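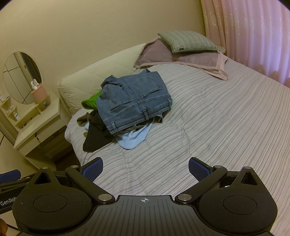

Can a machine put away the laundry in an ordinary home?
Only in part. Washing and drying were automated long ago, but sorting, folding and putting away clothes are still done mostly by hand, and the robots that can do them are slow and need help with unusual items.

Laundry folding by robot

Laundry folding by robot is a branch of household automation. It covers the steps between the dryer and the closet: taking one garment from a pile, finding out what it is, spreading it, folding it and placing it on a stack or a shelf. In the literature the whole chain is sometimes called "pile to shelf".

Difficulty of the task

Cloth has no fixed shape. A cup looks nearly the same from one day to the next, while a sweater can lie in a very large number of ways. In a mixed pile the garments also cover each other. When jeans lie on top of knitwear and thinner clothes, only a part of each lower piece can be seen, and the machine must decide where one garment ends and the next begins. Dark clothes that touch each other are a common source of mistakes.

The weight of the fabric matters as well. Denim is stiff and keeps a fold, but its thick seams can slip out of a narrow grip. Soft fabric is easy to lift and hard to lay flat. A patterned bedspread under the clothes makes the edges more difficult to find than a plain table does, and a mattress gives way when the fingers press on it.

Methods

Most systems use grippers with two fingers and padded tips. One arm lifts the garment, a second arm searches for a corner or a hem, and the two arms then stretch the cloth between them. Newer systems learn from recorded human movements, often collected in real bedrooms. Older ones follow written rules for every type of garment.

Trials

The Karnmont trial compared two machines, Stondico and Lostier, on the same 100 garments. Stondico worked at a table and needed 195 seconds for a pair of jeans. Lostier worked directly on a bed and was faster with towels, but it often picked up 2 garments at once. Both machines were stopped by hand when a sleeve was inside out.

The Nwachukwu test, held in November of the following year, added the step of putting the folded clothes in a drawer. The drawer proved harder than the folding, and the small knob had to be replaced by a wide handle before the test could go on.

Present use

Folding machines are used in hotels and hospitals, where sheets and towels come in known sizes and a worker feeds them in by hand. Home models remain rare.

See also: Deformable object handling; Domestic robot; Washing machine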